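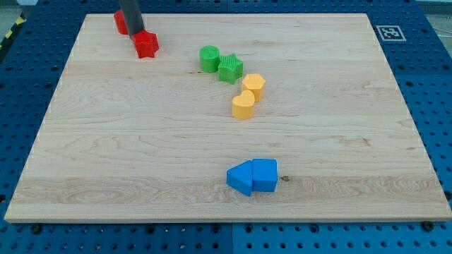
About Bandodine

Bandodine is a website about books for teenagers, and for all the grown-ups who never stopped reading them. We post reviews, reading lists, the odd long ramble about a series we can't let go of, and a newsletter once a month. Everything is written by people who buy or borrow most of what they read and who would happily talk about it all evening.

How we started

Back at the beginning there were 4 of us, all regulars at the same secondhand bookshop in Hundomton, and all rather too old (we thought) to be hanging about by the young adult shelves. We got talking over a battered fantasy trilogy with the middle volume missing. One of us had it at home, and by the end of that month it had been round every one of our houses and come back with a tea stain on chapter nine.

The website came later, mostly as a way to stop sending each other enormous emails. We put our notes up where we could all find them, other readers wandered in, and a few of those readers asked if they could write something too. Yes, of course! There are now 16 of us, some still in Hundomton and some a long way off, and between us we cover fantasy, contemporary stories, mysteries, historical fiction, verse novels and a growing heap of comics.

What we write about

Fantasy is still our first love and you'll notice it takes up more than its fair share of the front page. We're very fond of school stories with something nasty in the cellar, sea voyages, talking animals who aren't cute, and sisters who don't get on. We also read plenty that we didn't expect to enjoy, and some of our favourite posts have come out of that — the Reluctant Reads column began when two reviewers swapped shelves for a summer, and both of them came back converted.

We don't give stars or marks. We tried it in the first year and spent more time arguing over half a star than talking about the book. What you'll get is what the story is like to read, who we think might love it, and anything we'd want to know before handing it to a younger reader. Spoilers go in their own section at the bottom with plenty of warning.

If a publisher has sent us a copy, the review says so on its first line. A free copy doesn't buy a kind review, and we've turned down a few offers that seemed to think it would.

The Pravico list

Every August we put together the Pravico list, named after the bookshop where we met. It's our pick of the books we've enjoyed most over the past twelve months, old or new, and it's easily the noisiest week of our year. The first list had 87 titles on it and was far too long. The latest has 101, so we clearly haven't learned a thing. School librarians are very welcome to print it out and pin it up.

Reading along with us

We run a read-along through the colder months, one book at a time, with a fresh discussion page for every few chapters. You can join at any point and there's no need to keep up; people are still leaving lovely comments on books we finished ages ago. Okeke, our read-along forum, has its own login, separate from the newsletter, so please sign up for both if you'd like both. Members need to be 13 or over, and the forum is looked after by our own reviewers, who read every new post.

Writing for us

We'd love to hear from you. Send a review of any young adult book, published at any time, of whatever length it needs, through the contact page. We're especially short of people who read science fiction and translated fiction, and we'd be thrilled to have more teenage reviewers (with a parent or guardian's permission if you're under 16, please). We reply to everything, though it can take us a few weeks when the list is being put together.

Authors and publishers, please read the review policy before sending anything. We can't take manuscripts or unfinished work, and we prefer paper copies to files if you can spare them.

Page last updated December 2022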